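Boletín del círculo de conversación de Ditbridge

Este mes hemos cambiado la cuota. Desde ahora son 3 euros por tarde, y quien paga el trimestre completo recibe también el cuaderno de verbos que preparó Tyra Granström. 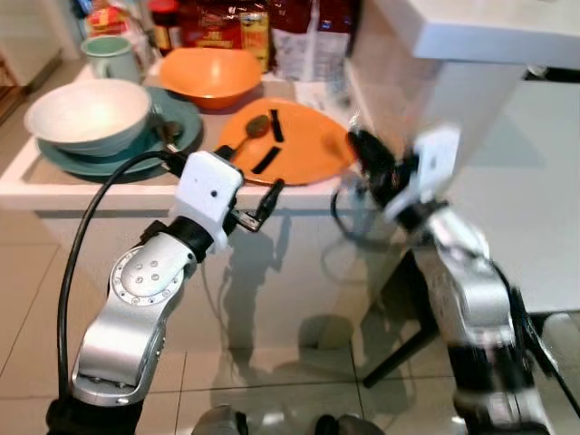
El tema de marzo fue el subjuntivo, que a casi todos nos cuesta mucho. Empezamos con frases de cocina, porque son las que uno usa en casa: «deja el plato sobre la encimera blanca», «quiero que lo dejes ahí». La segunda frase es la difícil. Tobias Whitfield trajo una lista de 50 verbos que piden subjuntivo – demasiados para una sola tarde, y llegamos hasta «dudar».
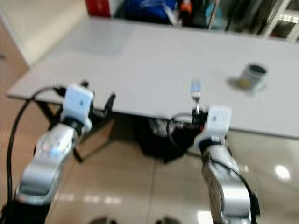
Última modificación de esta página: mayo de 2026

Para la próxima temporada tendremos dos grupos. El de principiantes admite 10 personas y el otro queda abierto. Pedimos a todos que lleguen con una noticia corta leída en español, puede ser de deportes o del tiempo. No se corrige a nadie mientras habla; las correcciones se hacen al final.
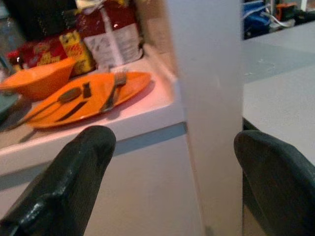 Jelle Aerts opina que las correcciones al final llegan tarde, y que prefiere que le interrumpan en el momento, por lo menos con los verbos irregulares. Lo hablaremos en la primera reunión. Las inscripciones se hacen por correo con Rosalind Haddad.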